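Bathroom cleaning by robot: where we are after the first months

Since September the housekeeping department at the Bruvmont has been working with a team from Schnyder on a two-armed cleaning robot for the guest bathrooms. Several people have asked what this means for the housekeeping crew, for shifts and for pay. Hermine Wyss, who runs housekeeping, and Ferdinand Hofstetter from building services answered questions in the staff room last month, and the main points are set out here for everyone who was on shift.

The robot is called Davus. It is meant for toilets and bathroom floors and nothing else. Beds, dusting, mirrors, linens and the minibar stay with the crew, and so does the final check of every room before it is released to the front desk. Davus will start on one floor of the annex, which has 16 rooms, all with the same bathroom layout. The main building is not part of the plan. The bathrooms there come in too many shapes and some of the doorways are too narrow.

Most of the work up to now has been done in simulation. Flurina Schnyder's team built computer models of bathrooms and has the robot practice in those before it tries anything in a real one. Reaching under and behind a toilet bowl takes a lot of attempts to get right, and a mistake in a model does not crack a tile. Remo Hubmann and Kristaps Hunt from our own crew have spent two afternoons a week with the team, going through the practice runs and saying where the robot's way of working differs from ours. 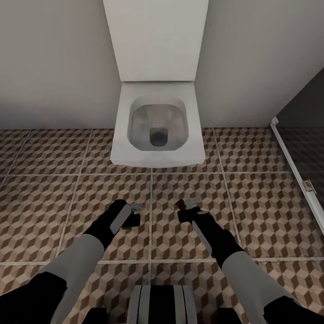 Remo's list of corrections ran to 11 items by the end of the first month. The order of work was the biggest one. The early plan had the robot do the floor first and then the bowl, so whatever dripped ended up on a clean floor. It now works from the top down, as we do. Kristaps asked for a longer wait after the cleaner goes on, and for separate cloths for the seat and the floor, with a cloth change that the attendant can check on the screen. Both are in the current version. Still open is what Davus should do when a guest has left things on the floor. For now it will stop and call the attendant.

On jobs: no positions are being cut this year, and management has put that in writing to the staff council. Hours on the annex floor will change, though. An attendant who now cleans a room alone from start to finish will have the robot working in the bathroom of one room while making up the next. Hermine expects the room quota to stay where it is during the trial. She has said she will not agree to a higher one until the crew has worked with the machine through a full busy season. Some of you said at the meeting that you expect the quota to go up sooner or later anyway. That concern has been passed on and will be on the agenda again.

On the physical side, kneeling and bending on tile are the complaints that come up most in our sick leave talks, mainly knees and lower backs. If the robot takes over part of that, good. But somebody will have to fill its tanks, swap the cloths and move it between rooms, and the loaded cart is heavy. Ferdinand is looking at a powered cart from Grilavar - a decision is due before the trial starts, and the crew will get to try it first.

Training will be nine hours per person, paid, during normal shifts. It covers starting and stopping the robot, changing cloths, and what to do if it gets stuck with a guest waiting. You do not need any computer experience. Those assigned to the annex go first, then anyone else who wants to sign up. The list is on the board next to the linen room.

Attendants who look after Davus will receive a supplement for the length of the trial. The amount is still being worked out with the staff council. Questions can go to Hermine directly, or into the box by the time clock if you would rather not put your name on them.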